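Sotlow Shared Workshop, Narngate
Gallery: The Falilen table

Friday, June 25, 2021

Falilen is the name of the pushing project on the back bench. The name was Estíbaliz Echevarría's choice, made while the rest of us were still arguing over whether a thing that shoves blocks about needs one. The plan is simple enough to fit on the whiteboard: the arm has a plain rod on the end, the rod pushes plastic shapes across a wooden board, and with luck the shapes end up where somebody asked for them. It can't pick anything up. We have been asked about this by visitors, often with a kindly look.

We started with a gripper, as you do. It was a lovely gripper and it took up most of May's evenings. It crushed a sponge, dropped a mug and learned to hold a pencil at an angle no pencil has ever needed. In June we took it off, put a rod on, and had something moving blocks by teatime. The gripper is in a drawer marked Karaki spares, should anyone want to have their own spring ruined.

The table

The pegboard base was the best decision of the build, and it was made for the wrong reason (it was in the shed). Everything can be bolted down, and everything can be unbolted when you find you've put it one hole too far left. The wooden board is fixed at the front edge. Before that we had it held with clamps, and the arm found the clamps very interesting.

Sanding the board took 15 evenings. I would like it on record that I said five would do. I would also like it on record that the blocks slide far better than they did on the chipboard, where the star shapes dug in like tent pegs.

The rod

The tip is rounded. The first one had a square end, and it wrote its name across the chipboard in long grooves. If you're making your own, round it off properly and then go over it again with fine paper, paying attention to the very end and ignoring the bit you can see your face in.

Height matters more than I would have believed. Too high and the rod rides up over the small shapes. Too low and it becomes a woodworking tool. We set ours with a slip of card under the tip, lower until it grips, up a touch, done. Estíbaliz wrote a proper routine for this that takes 20 readings and works out a plane. It gives the same answer as the card, but with a graph.

The shapes

Printed in red, blue, green and yellow, those being the reels we had. Cubes are dull and behave themselves. Cylinders are fine standing up and dreadful lying down. The stars are a menace: push one on a point and it turns round to look at you, push it in the crook between two points and it goes along like a lamb. All the printed faces have a bit of texture left on them. I meant to smooth it off and have since decided it is a feature.

The software

Not much to photograph, mercifully. You type something like "red star to the yellow hexagon" and the arm thinks about it. It has logged 800 pushes so far, a number that includes the ones where it pushed air with great conviction. The usual failure is a crowd. Once the shapes have drifted together it can't get the rod in behind the one it wants, so it nudges the neighbours, and the whole lot moves off down the board like a queue for a bus.

Our present cure is to come in from the open side, touch down well clear of the shape and creep up on it. Slow is better. Fast looks terrific and sends the cylinder under the lathe.

Still to do

A lip around the board, low enough for the rod to clear. A better cable run down the back. A second set of shapes, possibly including a letter or two, if I can be trusted to print them the right way round. And a stop button that you can reach without leaning across the thing you are trying to stop.
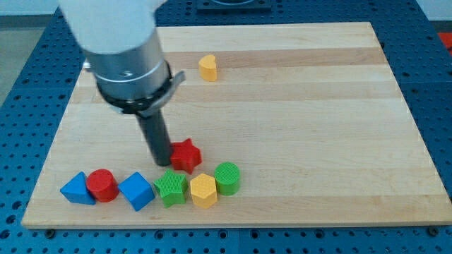 The lip comes first, I think, and then the button. Estíbaliz would have it the other way about, and she has the keys to the workshop, so it will be the button.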